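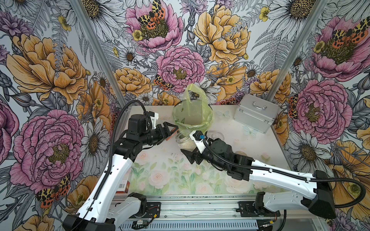
August 29, 2019
By Uyên Khổng

To the list,

Answering the question from Tuesday's digest about the peony paper. I've quoted it so people don't have to look it up.

> Does anyone know if the big floral with the pink and yellow peonies is still being sold? I bought 2 rolls in March from Skoletlow and ran short on the last wall. I'm also stuck on what to do at the corners. The moths never land where I want them, and I keep ending up with half a wing.
> – Nghiêm

Skoletlow had 3 rolls left when I called this morning. Ask them to read you the batch number before you pay, and check it against your own label. My second order was a shade grayer in the ferns. It doesn't show if you keep each batch to its own wall.

For the corners, I stopped trying to match the pattern. Aluminum posts where the walls meet cover the join, so each wall can be its own panel. Start the back wall first and put a large pink peony at top center, with the moth on it whole. Then do the sides and let them fall where they fall. With flowers that size, the eye doesn't go looking for a match.

Cut your drops at 48 inches if your walls are low like mine, and save the offcuts. I patched a bad spot with a daisy from one.

As for the table, I'd keep it pale. A white top with faint roses and small light blue butterflies sits fine against the paper – a stronger print would fight with it. The Grorora sample I tried first was much too dark.

Trillell paste has worked for me, mixed a little thicker than the box says. Give the paper time to soak before you hang it.

I have one unopened roll I can mail if Skoletlow runs out. Write to me off list.

Uyên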